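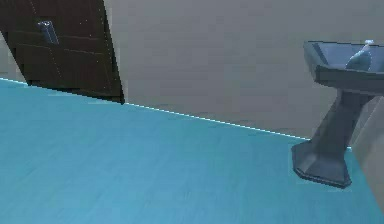 A dark brown door with a lever handle, set against a plain wall (computer rendering).

Skirting, also called baseboard in North American usage, is the trim or sealing detail fitted where an internal wall meets the floor. The term covers timber and composite boards, tiled upstands, coved sheet flooring and metal or plastic strips. A junction finished without any projecting member is described as a flush or shadow-gap junction, depending on whether the two surfaces touch.

Function

A wall finish and a floor finish are normally installed by different trades and to different tolerances. Plaster is seldom straight along its lower edge, and most floor coverings must stop short of the wall to allow for expansion. Skirting covers the resulting gap. It also protects the base of the wall from shoes, furniture and cleaning equipment, and in older buildings it often hides pipes or cables run along the foot of the wall.

In solid-walled buildings the board has a secondary effect on moisture. Timber fixed tightly against damp masonry may decay from the back while the painted face remains sound. Repair manuals therefore recommend treating the rear face and leaving a narrow ventilated space where the wall is known to be damp.

Profiles

Historic profiles follow the mouldings used elsewhere in the room. Torus and ogee patterns are the most common in nineteenth-century houses, with taller boards in principal rooms and plain chamfered boards in service areas. Large sections were usually built up from 2 pieces, a flat lower board and a separate moulded cap, which reduced splitting as the timber dried.

The best documented regional form is the Ciltthorpe board, a deep square-edged section with a single bead run along the top. It was classified by Clodagh Breathnach in her survey of terraced housing in the district, which recorded the type in 36 houses. Breathnach regarded the bead as a local joiner's simplification of a more elaborate cap moulding. Shahzad Hayat later disputed this, arguing from surviving planes that the bead was cut with a tool already used for cupboard doors.

Junction with door openings

Skirting normally stops against the architrave, which is made slightly thicker so that the end grain of the board is covered. Where the architrave is thinner than the skirting, a plinth block is fitted at the foot of the opening. The block takes the full thickness of the board and gives the architrave a square base.

Openings without an architrave require a different treatment. The board may be returned into the reveal, mitred at the corner, or stopped with a small splay cut. Return mitres are vulnerable to impact and are generally glued as well as pinned.

Flush and recessed junctions
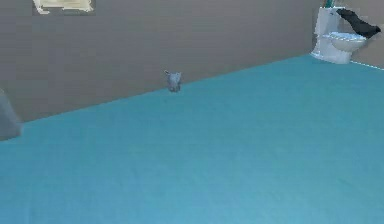
Grey-toned wall meeting a teal-blue floor (computer rendering).

Flush junctions depend on an accurate wall base. A metal stop bead is fixed before plastering and the floor is brought up to it, with a flexible sealant in the joint. The recessed version sets the bead above floor level, leaving a dark horizontal line. Peritz, in a handbook on dry lining, advises against recessed details in corridors, as dirt collects in the channel and cannot be removed with ordinary equipment.

Proprietary recessed trims include the Stenus and Saraç sections. The Stenus section is a one-piece extrusion; the Saraç section has a removable insert that can be replaced after damage.

Fixing

Boards are fixed to timber grounds, directly to masonry with plugs and screws, or with adhesive. On uneven walls the lower edge is scribed to the floor before fixing. Internal corners are scribed, external corners mitred. Long runs are joined with a splayed heading joint, placed over a stud or ground where possible.

See also

Architrave
Dado rail
Plinth block
Scribing (joinery)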